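Neda
@neda_packs
21 September 2018

OK, packing thread! I sell yarn and knitting notions online, I ship everything in grey plastic mailers, and I have finally got my packing corner to a place where I love being in it. Going to go through how it all runs, so mute me now if bags and scales aren't your thing.

Start with the table. It's dark green and it sits by the window, and I can't say enough good things about packing next to a window. The daylight is so strong in there that labels practically read themselves. I used to do all this in a hallway under one bulb and I mixed up two shades of blue more often than I want to admit.

Second thing, and I feel strongly about it: bags first, everything else after. I pull out the mailers I'm going to need before I touch a single order. If you have to stop and dig for a bag in the middle of an order you lose your place, and then you're rereading the slip, and then you've put the buttons in with somebody else's sock yarn.

White plastic bags are great for the stuff that has to stay together inside a mailer. They crumple down to nothing and weigh next to nothing, and you can reuse the ones your own deliveries come in. I have a whole stash now.
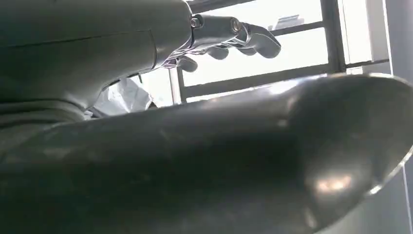

Joltow
Do you squeeze the air out before you seal the mailer or after? Mine always puff up like pillows and then they won't stack.

Neda
@neda_packs
Before! Lay it flat, put your forearm across it, push toward the opening, then peel the strip and close it while your arm is still there. Takes a few tries. If it still puffs, the bag is too big for what's in it, and you can fold the spare part under and tape it down.

Which brings me to sizes. I keep 2 sizes of mailer and that's it. I had five for a while (five!) and spent half my life picking between them. Small one for a single skein or a packet of needles, big one for everything up to a sweater's worth of wool.

Reusing mailers: yes, please do, if they're clean and the plastic hasn't stretched. Turn them inside out so the old printing and the old label can't confuse anyone. Kļaviņa, the shop I buy my undyed wool from, does this with nearly every parcel and I've never had one come open on me.

Now the crate. I adore the crate. Low sides, so you can drop a bag in without looking and pull one out without a fight. I tried a tall tub before and the bags slid to the bottom and stayed there till spring. Mine is green and I bought it secondhand for next to nothing. Let things hang over the rim, it's fine, it's a working crate.

And it goes right beside the scale. Crate, scale, done. One reach.
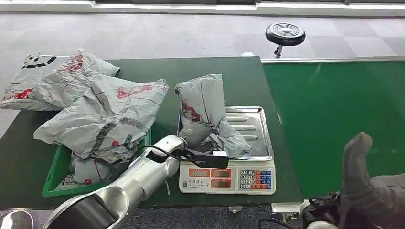 The scale matters more than anything else I own for this. Weigh the parcel when it's completely finished, with the slip inside and the bag sealed. I once weighed a pile of orders open, felt very clever, and then the slips and tape pushed one of them from under 600 grams to over. My carrier charges by the step so that was a whole extra band of postage for a piece of paper and some tape.

My usual three skein order comes to 670 grams packed. I know that number by heart now, and if the readout says something else I open the bag back up. Caught a missing skein that way just this week!

Zero it before you start. Then again when you come back from lunch. A ribbed tray is nice because slippery plastic doesn't skate around on it, but if a bag is big and floppy, fold the ends in so nothing is resting on the table. A corner touching the table will throw the weight off.

Best day so far this September: 49 parcels out, all weighed, all labeled, and I still had time to wind a batch of the new Flimach sock yarn in the evening. I was so happy I danced.

Oh, and somebody asked about chairs. I stand for weighing and sit for writing the thank-you notes. A round padded stool is perfect because it has no back or arms to snag bags on, and you can shove it out of the way with your foot.

Labels tomorrow. I have a LOT to say about labels.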